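Clearing off the side table, one box at a time. Thread. 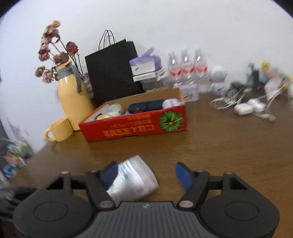 Side table, red box in use. Roses staying where they are.

1/ This table sits against the wall and everything that comes into the apartment lands on it. Tissues, water, chargers, whatever was in the last delivery. I've been meaning to deal with it since May.

2/ I didn't want to buy a bin. I priced a plastic one from Hindix and it came with a lid I'd never use. The red cardboard box was already in the apartment – fruit picture on the front, orange around the inside – and it's sturdy enough for packets and bags.

3/ The writing on the front is upside down in the photo. I only care about the open side, so I left it.

4/ Rule for the box: soft things and wrapped things. No loose cables, no coins, no receipts. If something can leak, it goes somewhere else.

5/ In there now: a dark navy thing rolled up, a pale lavender package, a clear plastic bag, and something in a cream wrapper down at the left end. Rolling beats folding in a box this shape. Folded stuff slides down and you have to dig.

6/ Tissues stay out, stacked. I tried them in the box last winter and they took up all of it. Same for the water bottles. Three in a line is fine, the rest of the case goes in the closet.

7/ The yellow thermos jug is a vase now. I stopped using it for coffee when I got a Bakos press. Dried roses weigh nothing and the stems are long, so you want something tall and heavy under them. The yellow mug lives in front of it.

8/ If you do dried flowers, put them against a wall. Mine were on the windowsill first and I swept up petals every time I opened the window.

9/ The black paper bag at the back is for things leaving the apartment. Returns, stuff I borrowed, the Mekon order that was the wrong size. When it's full I carry it out. It has decent rope handles, which is why I kept that one and recycled the others.

10/ Cables are the part I haven't solved. White cables on the right side, all tangled together, earbuds case sitting with them. I've got Lorkero clips in a drawer, a pack of 50, and I've used 2. The adhesive doesn't like this wood.

11/ Someone is going to suggest a power strip box. I had one. It got warm and I didn't trust it.

12/ The floor on the left is next. That's the pile of packaged stuff that needs to go to the kitchen, and it's a separate job because the kitchen shelf has to be emptied first. I'm not starting that at 9 at night.

13/ Since people asked last time: I don't label anything. An open box doesn't need it, you look in and see what's there.

14/ Also, last thread got 593 replies and most were about which tape to use on cardboard corners. Plain brown paper tape, on the inside, one strip per corner. It has held up on the other boxes.

15/ Will post the kitchen shelf when it's done. If you have a fix for cables on wood that doesn't involve adhesive or drilling, reply to this one so I can find it.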